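Saltgate Shared Workshop
Guidance for members: home automation builds

Members assembling the Juhl chair-moving robot are asked to observe the following points.

Clear the floor before any trial. Cables should be coiled or taped along the wall, and bottles and boxes placed on a shelf.

Train on the furniture the robot will meet at home. An office chair on castors swings when pushed from one corner – record the movement by hand first, holding the front edge of the seat with both hands.

Tighten the wrist bracket with the 30 mm screws. The 26 mm screws work loose.

Save each recording under the member's name and the chair used. Keep at least 54 recordings before adjusting the grip settings.

Questions on wiring should be addressed to Didier Vasseur. Spare brackets may be requested from Oldřich Jireš until 12th May.

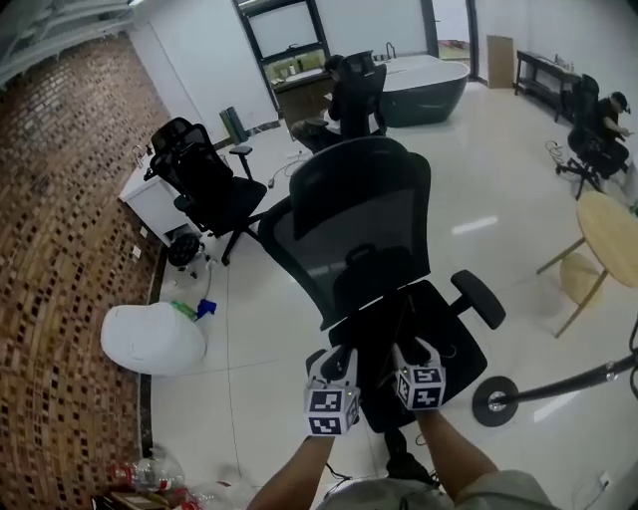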